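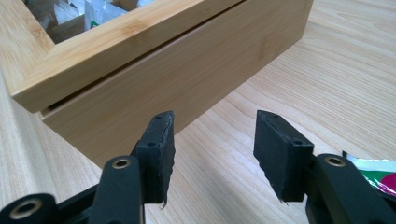 Bamboo box with a window in the lid and packets standing upright in compartments

2022-02-01 | By Saimi Kokkonen

Filed under: Home & Kitchen > Storage > Boxes and Chests

Search the encyclopedia Go

A tea chest, or tea box, is a lidded container divided into compartments for keeping different teas apart. The name first belonged to the large shipping crates that carried loose leaf by sea, and the two objects have led wonderfully different lives!

Shipping crates were built light and lined with metal foil to keep out damp. Emptied, they were far too useful to throw away, and people moved house with them, stored blankets in them and even made music with them: a crate, a broom handle and a length of string make a tea chest bass, which has a surprisingly deep, thumping voice.

The small household chest grew out of the caddy. Tea was once costly enough to lock up, so early caddies often had a key, and many held 2 canisters, one for green tea and one for black, sometimes with a glass bowl between them for sugar. Some are marvels of fine joinery, with tiny hinges and inlaid shell.

Tea bags changed the inside completely. Canisters gave way to upright slots sized for paper packets, and clear lids let guests choose before opening. The collection at Misano holds 1,509 boxes and caddies, among them the much-loved Peltonen chest, with 11 compartments and a hidden drawer (it still slides beautifully).

See also: Tea caddy; Tea chest bass; Usteo joinery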